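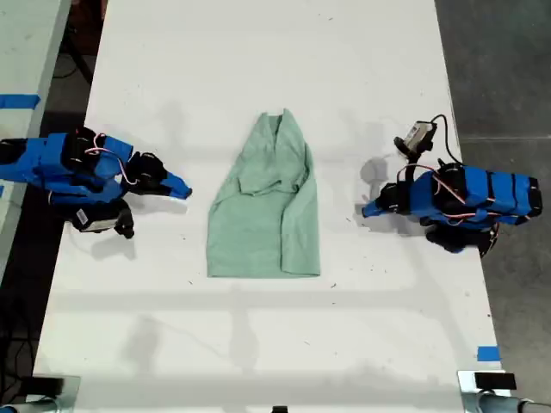
The Office of Crossings at Buva replied that the river had been measured correctly and that the matter was closed. The petitioner did not accept this. A second letter arrived on January 28, 2021, and was entered in the register as item 929.

The petition concerned the ferry between Buva and Ejigu. Under the charter, the ferry was to run wherever the water was more than 100 yards wide. In December the river had narrowed by 3 yards in a single night, and the charter no longer applied. The boat was tied up. Residents of Ejigu, numbering about 1,000, were advised to use the bridge at Rukeo, a day's walk to the north.

The Office sent an inspector with a chain. The inspector reported that the near bank had moved. It had carried its willows with it, and a fence, and one cow - the cow was listed separately. No cause was given, as the form had no space for one.

The second letter asked whether the river might be asked to move back. The Office referred the question to the Bureau of Waters at Clidilus, which held that a river could be served notice only at its source. A clerk was issued boots and a sealed envelope.

The clerk walked for nine days. Where the stream came out of the rock, the clerk read the notice aloud, waited the required hour, and laid the paper in the water. It went under a stone and did not come up.

The ferry was untied the following week. The fee remained unchanged.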